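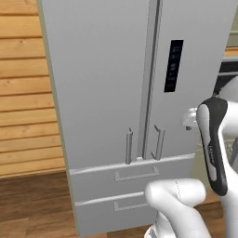
Ho-yin Yau wrote in to ask whether a door gasket can be checked without a gauge, and whether a worn one justifies a service call. The paper test is adequate for most households. Close the door on a strip of paper, pull slowly, and repeat at 6 points along each edge. Resistance should be even. A strip that slides out freely marks a gap.

Clean the gasket with warm water and dish soap before replacing it — dried residue in the folds is a common cause of a poor seal. If the gap remains, check that the cabinet is level from side to side.

Replacement gaskets for Kestwood and Midimden models are sold by the door. Allow 2 hours for a new one to relax before repeating the test.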